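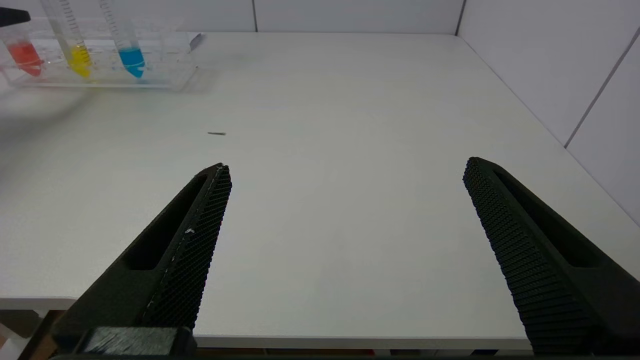

Aidan Hayes wrote to me that a white table is a bad idea for colored water, and I should cover it with paper. I like it white. On white you notice every small crumb and you see the true color.

I keep a clear rack for the tubes, with red labels like A4 and B5.

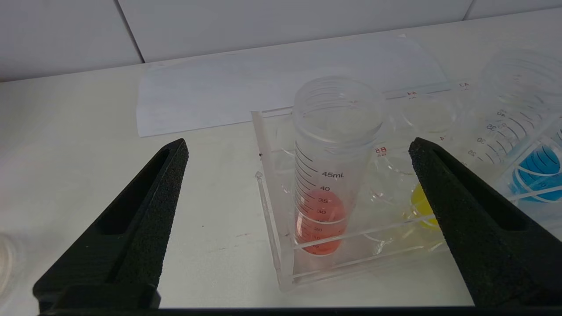 Martim asked if the numbers on the tube are good enough for mixing. For me yes, I read to the nearest 5 mL.

Pink is my favorite, so it gets the bowl. The yellow and the blue stay in the rack.

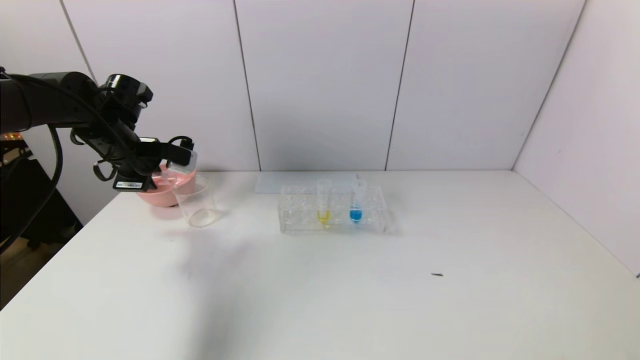

The bowl over the beaker

I leave 2 hands of space at the front, and wipe there first.

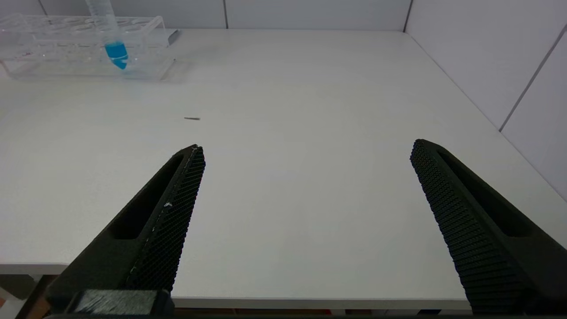

What I still need

A second beaker, maybe from Grasik.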